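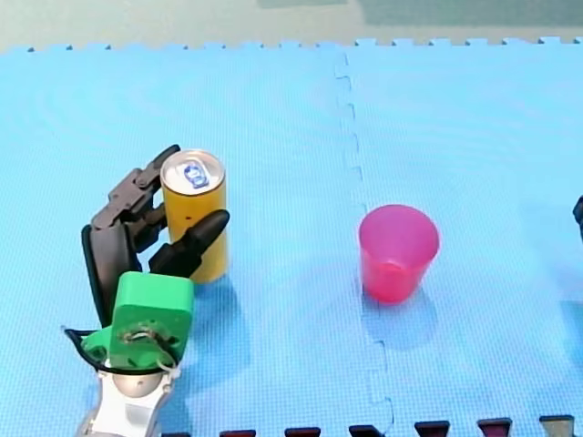
I'm going to defend foam mats, the interlocking kind that click together like a jigsaw and end up on every rumpus room floor in the country. People are sniffy about them. My sister-in-law, Silvana Marinho, calls ours "the gymnasium" and takes her coffee out to the verandah when she visits, which is her loss!

Ours went down in September, when the kids were 2 and 5, and I only meant it to stay until the little one stopped toppling over. She stopped toppling ages ago. The mat is still there, pale blue, wall to wall, and I've grown fonder of it than I am of the lounge suite (which cost a great deal more and is nowhere near as nice to lie on).

My case is mostly about drinks. We eat and drink on the floor in our house — there, I've said it. A can of something fizzy, a plastic cup for whoever wants a share, everyone sitting cross-legged in their socks. On tiles I'd be wincing the whole time. On foam, a dropped cup makes a sort of soft thup and rolls off under the couch, and you wipe up and carry on with the conversation. I had floorboards for years and I can't say I ever relaxed on them.

The colour matters too, by the way. My neighbour Jianguo Wei bought charcoal because it "wouldn't show the dirt", and he's right, it doesn't, so he has no idea what's on there. Give me light blue any day. You see the crumb, you pick up the crumb. And anything bright left lying about stands out a mile, so I tread on far fewer toys than I used to.

Now, the fair complaints. Grit does get down into the joins, and you have to pull the tiles up now and then and give them a scrub in the laundry tub. The edge pieces wander off. A heavy chair leaves dents that sulk for days before they come good. And yes, it looks like a childcare centre, I'll give Silvana that one.

But I've been in plenty of handsome lounge rooms where I didn't know where to put my glass. At our place you put it on the floor, next to you, and have a proper yarn. Bring socks in winter.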